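Skalance

Skalance is a two-armed tabletop robot built in a shared workshop in Sarimdale. It was designed as a low-cost platform for sorting and moving small household goods, and is assembled mostly from printed parts and hobby-grade servo motors. The name is also used for the control software, which is kept in the same repository as the part files.

Design

The arms are mounted on a common rail and driven from a single controller board named Terska. Each arm has its own gripper, and the two are not identical: one ends in fingers with orange tips, while the other has a white-and-gray housing and black fingers. Servo commands are sent at 50 Hz. Joint travel at the wrist is limited to 90 degrees in either direction – an early version without the limit wore through its cable sleeve.

The control software runs to 2196 lines, excluding libraries. Arm positions are stored as plain text, so a motion can be edited by hand and replayed.

Work surface

The table is covered with a white cloth printed with a grid of thin black lines, against a dark brown pleated curtain. Objects used on it differ widely in shape and stiffness, among them a slide sandal, a scrub brush, a paper cup, a foam cube and a foil package. Soft and crinkled items are handled at reduced grip force. 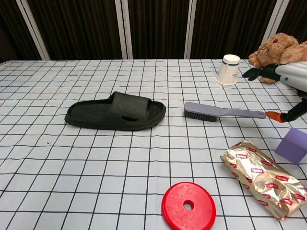

Calibration

Before a session each gripper is moved to four marked points on the cloth and the offsets are saved. The procedure is repeated after every 100 cycles, or whenever the cloth has been shifted. An older routine, written for a single arm, remains in the repository under the name Baxter but is no longer maintained.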